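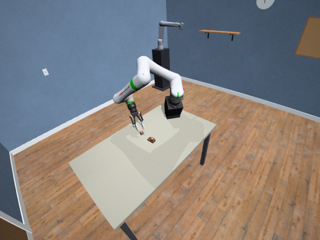

Sanderen Number Cube Cell - Club License

$57 per club, download only. Works on the lab computers you already have (see the requirements further down, please do read them before you buy!).

Hi, I'm Styliani Papadakis. I run the after-school robotics club in Moncrieff and I put this pack together because I wanted my students to practice picking and placing without fighting over the one arm we had. It's a simulated work cell you load into the Sanderen viewer. Students write a short program, press run, and watch the arm go. When it crashes into the table, they press reset and have another try, and I get to finish my coffee.

I started it as a weekend thing and then the club at Pakovstead asked for a copy, then another one, and now it has a page of its own. Hooray!

What you get

The room itself, with blue walls, a plank floor, one big work table and two robot arms to look at. The white one is the arm the students program. The tray and the number cubes come with it, plus 11 levels, a starter program for each level, and a teacher booklet you can print. There is also a blank level with nothing scripted in it, and my older students spend most of their time there making up horrible challenges for each other.

The club license covers every computer in your room and your students' machines at home. I don't do per-seat pricing. I tried to set it up once and gave up halfway through the form.

How the levels work

The early ones are gentle. Move the arm to a point, open the gripper, close the gripper, go home. Level three is the first one with a cube in it, and that's where it gets loud in my room. A cube this small next to a gripper that size looks easy until you try it, and most kids come in too fast or a little too high and close on air.

After that the tray comes in. You pick up a cube, you lower it into the tray, and you let go without dragging the tray across the table. Then you do the second cube, and this is harder than it sounds, as the two of them sit snug against each other and there isn't any slack to hide a sloppy angle in. Plan on a whole club meeting for that level. Mine took two.

The last group of levels is about reading the number. The program gets a target, say 61, and the students have to work out which cube goes on which side and which face has to point forward. So now they are turning the wrist as well as moving the arm, and a cube that's in the right place with the wrong face out only gets part of the score. I love this bit. Students who were bored by moving things from A to B suddenly start drawing unfolded cubes on the whiteboard and arguing about them - and some of the quiet ones turn out to be very good at it.

Scoring

Each level is worth 100 points. You lose points for touching the table, for bumping the tray and for taking extra moves. You can switch off the penalty for extra moves and I'd do that for beginners. The log keeps the last 1,000 attempts for each student, so you can scroll back and see how somebody got from a mess to a clean run. I use it for our end-of-term chats and the parents seem to like it too.

Cameras

There are several views and students can change between them while a program is running. I make mine check at least two before they tell me a cube is lined up. From the wide view across the table you can be certain the fingers are right over the cube, and then you switch and they're nowhere close. The shadows help once you get used to them, so I left them switched on by default. If your computers are slow, they are the first thing to turn off.

The view I keep on the projector looks over the table toward the tray. The numbers are big enough to read, and you can see the gripper and its shadow together. With the 6 and the 1 facing front like this, a student whose target was 61 can call it done.

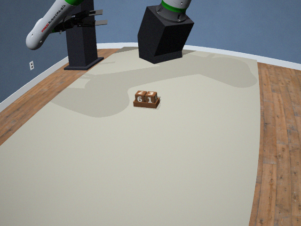 What your computers need

Any desktop or laptop that can run the Sanderen viewer will do. Ours are old school machines with nothing special inside and they cope fine with shadows off. Tablets don't work, I'm sorry. You need the internet to download the pack and to enter the license key, and after that you can work offline.

Programs are written in the viewer's own block editor or in plain text, and students can flip between the two. I start everybody on blocks. Some never leave, and that's fine with me.

Things I get asked

Can we use it for a competition? Yes, please do. Moncrieff and Pakovstead run a friendly one every February using the number levels, and the rules sheet is in the download. Change whatever you like in it.

Will the programs run on our real arm? No. They are written for this cell only. The way of thinking carries over nicely, but please don't paste student code into real equipment.

Can students program the gray arm at the back? Not in this version. I have a two-arm handover level half built and I keep breaking it.

Can we swap in different objects? Yes, in the blank level. Anything from the Hernov parts pack will load, and you can resize it. Start with something chunky. The pack is sold separately and isn't mine, so questions about it should go to them.

How old should the kids be? I've used it with middle and high school students. Younger ones can manage the first levels if they have a partner who reads the instructions out loud.

Ordering

Put the club's name in the order form exactly as you want it on the score screen, as I type those in by hand. The key comes by email, usually the same evening. If you have a purchase order from the school, attach it and I'll send the invoice back with the key.

Updates are free for as long as I keep making them. If your students find a bug, send me the level number and the program they were running, even if it's messy!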